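Gripper back in service on the Isville cell

The picking arm in the Isville cell is running again after its July service. Nadège Marchal changed both finger pads and reset the wrist mount, then rebuilt the matching Vulia model so that the simulated cell agrees with the real one.
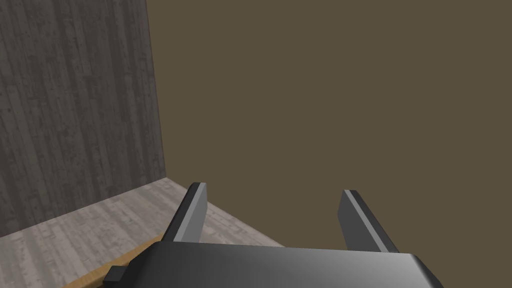 Simulated cell, wrist view, jaws open and nothing between them.

The old model had the fingers 3 mm too close together, and 15 of 169 test picks clipped the part on the way down. Please load the new file before running any saved jobs. 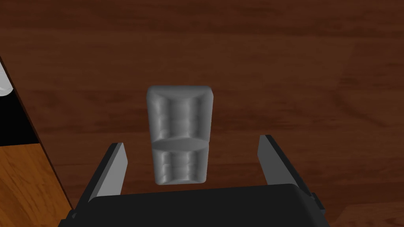 Approach height is the next thing to check. Ehab Ait Brahim has added a stop to the test job before the jaws close. The grey block should sit between the fingers with neither touching it, and the wood of the table should show in the gap on the right. If a finger is touching at that point, run the wrist offset again.

The pads are due another look in 5 weeks. Spares are in the Agbeko drawer.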